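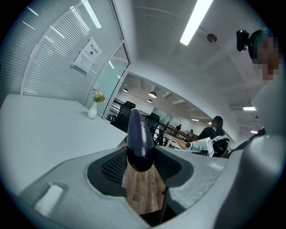

A glossy purple aubergine, held upright.

AUBERGINES WITHOUT TEARS (and a few other things I've picked up at the stove)

I do love an aubergine! For years I only ever met them grey and squeaky in somebody's vegetarian lasagne, and then I had one at my neighbour Miyuki Kikuchi's table, fried until it was nearly custard and glazed with sweet miso, and I went out the next morning and bought 4 of them. I've been pestering people for their tricks ever since, and these are the ones I still use.

Choosing one

Go for shiny, tight skin with no dull patches. It should feel heavy for its size, and if you press it gently with your thumb the flesh should spring back. If the dent stays there, it's past its best and will be full of brown seeds. Look at the cap too, if it's still on: green and a bit prickly is lovely, brown and papery means it has been hanging about.

Smaller ones tend to have fewer seeds. The great big ones are fine for baba ganoush, where you'll be mashing everything up anyway, but I wouldn't slice one for frying.

Keeping it

Aubergines hate the cold. Put one at the back of the fridge and in a few days it'll have sunken, rusty-looking spots. Mine live in a bowl in the larder, away from the apples and bananas (fruit like that gives off a gas that hurries them along), and get eaten within two or three days. If it's a boiling hot week, use the fridge door or the salad drawer and wrap them loosely in a tea towel.

Don't cut one until the pan is ready. The flesh goes brown while you're looking for the oil! A squeeze of lemon slows it down, or drop the pieces into a bowl of cold salted water with a plate on top to keep them under.

To salt or not to salt?

The old books tell you to salt aubergines to draw out the bitterness. Most of the ones in the shops now aren't bitter at all, so you can skip it if you're baking or grilling. I do still salt for frying, as the slices drink far less oil afterwards and they taste seasoned all the way through. Slice them about as thick as your finger, sprinkle both sides, leave in a colander for half an hour, then rinse and squeeze really firmly in a clean cloth. Really firmly, mind. They should look a bit sad.

If I'm in a hurry I give the slices a few minutes in the microwave on kitchen paper instead. Shigeru Honda showed me that one at the Kilness allotment supper and I was very sniffy about it until I tried it. It collapses all the little air pockets, so they can't soak up the oil like a sponge.

Frying

Hot oil, hot oil, hot oil. Drop in a corner of a slice and if it doesn't fizz straight away, wait. The aubergine will drink up everything in the first minute and you'll be tempted to pour in more. Don't! Keep the heat steady and let it cook, and it gives some of that oil back at the end. A better way still is to brush the slices themselves with oil and put them in a dry pan, so each one gets its fair share.

Skin side first if you want to keep the purple. It'll still fade a bit, but it won't go that murky brown.

Burning it on purpose

My favourite. Prick the whole aubergine in a few places with a fork (please do this, I once didn't, and was wiping the cooker hood for days) and lay it straight on the gas flame with the window open. Turn it with tongs every few minutes until the skin is black and crackling all over and the whole thing has slumped. No gas? Put it under the grill as hot as it goes, close to the element, and be patient with it. You get a bit less smoke but the inside is just as silky.

Line the hob with foil around the burner before you start. It does drip.

Let it sit in a covered bowl for 10 minutes and the skin comes away much more easily. I split it down the middle and scoop with a spoon, then leave the flesh in a sieve to drain, as the juice can be a bit harsh and makes a watery dip. Then garlic, lemon, tahini, salt, and a fork to mash it. A blender makes it gluey.

Miyuki's miso glaze

Halve the aubergine lengthways, score the flesh in a criss-cross without going through the skin, brush with oil and grill cut side up until soft when poked. Stir two tablespoons of white miso with one of sugar and one of mirin, spread it over and put it back under the grill until it bubbles. Stay right there and watch it! It goes from golden to charcoal while you're getting the plates out. Sesame seeds on top and that's supper, with plain rice.

Freezing

Raw ones freeze badly. Roasted cubes freeze beautifully though, spread on a tray first and then tipped into a bag, and you can throw them straight into a curry or a tomato sauce. I do a big batch in September when the allotment people are giving them away by the carrier bag. The smoky mash freezes well too; I use an old ice cube tray.

Odds and ends

A serrated bread knife is wonderful if your kitchen knife slides about on the skin. (Then sharpen your kitchen knife.)

Peel in stripes, like a pair of pyjamas, if the skin is on the tough side. The slices hold together and you don't get a great long chewy bit.

Cast iron is all right for frying, but don't leave a tomatoey aubergine stew sitting in it overnight.

Stubborn burnt glaze on the grill tray: cover with hot water and a big spoonful of bicarb, leave till morning, wipe.

Sayaka Imai wrote in to say she puts roasted aubergine in a toasted sandwich with mozzarella and pickled chillies. I had it for lunch yesterday and again today. Do send me yours, especially anything with lamb, I'm short on lamb.

Next time: what to do with a whole celeriac.

Page updated 11 February 2025 | Contact the Kilness Kitchen Pages | © Kilness Kitchen Pages | Back to top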